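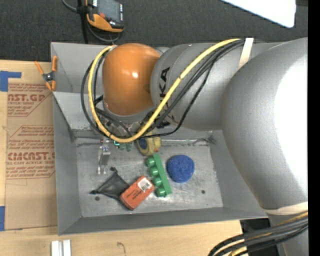 Minutes, Cilteo cell meeting, June
Present: Reginald Benavides (chair), Clyde Ridgeway (notes)

1. Protective stop. The KUKA arm stopped at pick 26 of 54 with a torque fault on joint 6. Clyde thinks the yellow cable pulled tight when the wrist turned – not confirmed.

2. Bin. Reginald asked that the clamp is checked before each run.

3. Actions. Clyde to limit wrist rotation and send the fault log to Gradutier. No runs without a person at the stop button until then.

Closed at 12:07.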